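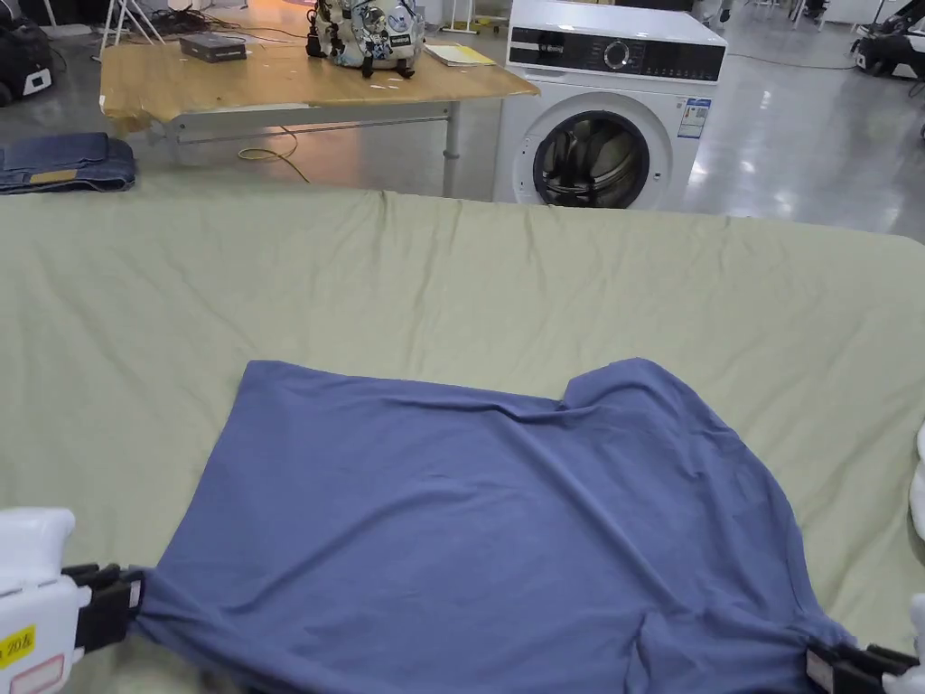 Section 4. Folding station: preparing the surface and folding T-shirts

Before you fold the first piece, the surface must be ready. At the Jang laundry room in Sutlow we use one large table with a cloth over it, and the washing machine stands a short step behind. Every T-shirt begins in the same position: laid open on the green cloth, the hem toward you and the collar toward the far side. Pull the two bottom corners outward until the hem makes a straight line. Small wrinkles in the middle are normal at this moment and you will remove them in step 4.

4.1 Preparing the surface

1. Spread the cloth so that it hangs over the border of the table on all sides.
2. Smooth it from the center to the outside with flat hands. Light ripples can stay. A hard fold under the cloth must be taken out, for it will print a line in thin cotton.
3. Check the cloth for lint and loose threads. Change it when it is damp.

Note: The cloth should be a plain, pale color. On a pale cloth you find the edges of dark clothes much faster.

4.2 Folding a T-shirt

The finished size for the Vima shelf is 200 mm wide. Please keep this size also for children's shirts, otherwise the piles lean.

1. Lay the shirt with the front side down.
2. Open the sleeves. Look at the shoulders, where the neckline or a sleeve likes to turn under itself.
3. Pull the hem straight, both corners together and with the same force.
4. Stroke the wrinkles toward the hem, from the collar down.
5. Fold one side to the center, then turn the sleeve back so it lies flat on the body. Repeat with the other side.
6. Bring the hem up to the collar in two folds. Turn the shirt over.

Caution: Do not pull a knitted hem with force. It becomes wavy, and ironing does not always repair it.

7. Dark garments are folded after the light ones. Bring a navy piece to the near edge of the cloth and take hold of it there, before you spread it over the rest of the surface.

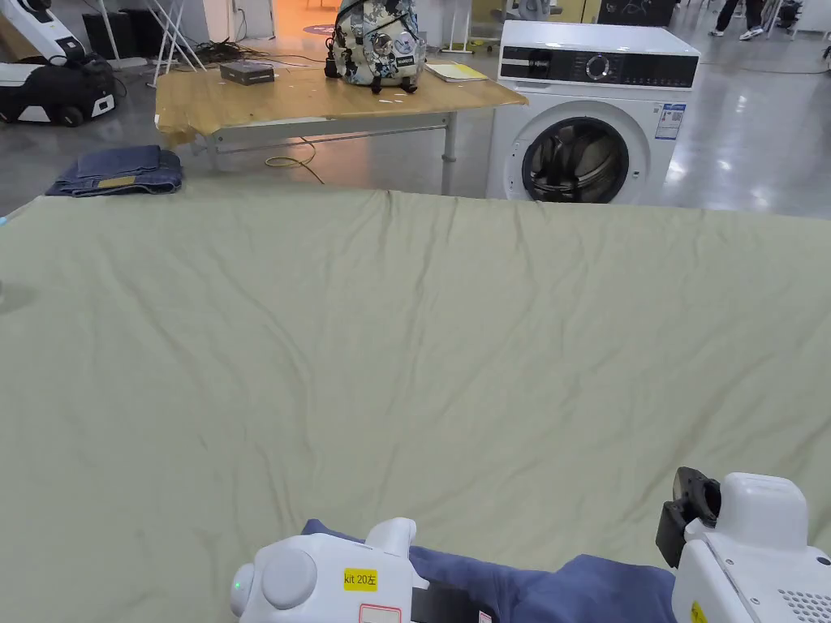 4.3 Jeans and heavy pieces

1. Close the button and the zipper.
2. Put one leg over the other and pull the seams straight.
3. Fold from the bottom to the waist, one time or two times, according to the shelf.
4. Leave the leather patch on the outside. So you can recognize the pair without opening it.

Note: Jeans heavier than 670 g go on the lowest shelf – the upper boards are not made for a full pile of them.

4.4 When a garment is crumpled

1. Do not shake it over a finished pile.
2. Find one edge first, for example the hem, and hold it. Then search with the other hand for the opposite side.
3. Lift both sides a little, move them apart, and lower the cloth slowly.
4. If it is still twisted, let it down and begin again from the hem.
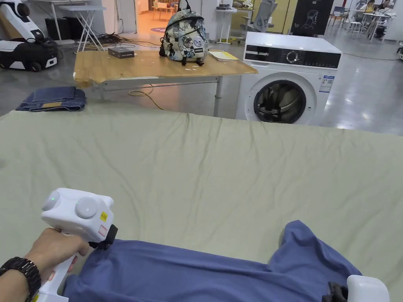 4.5 Finishing

1. Carry the piles to the shelf with two hands, T-shirts before jeans.
2. Write the number of pieces on the Trokiteo sheet.
3. For questions about sizes, ask Young-sook Wi. Si-woo Noh orders new cloths – please tell him before the last one is in use.

Last updated: Tuesday, October 4, 2022

Related sections
Section 3. Sorting before the wash
Section 5. Towels and bed linen
Section 6. Labels for the Vima shelf
Cleaning the lint filter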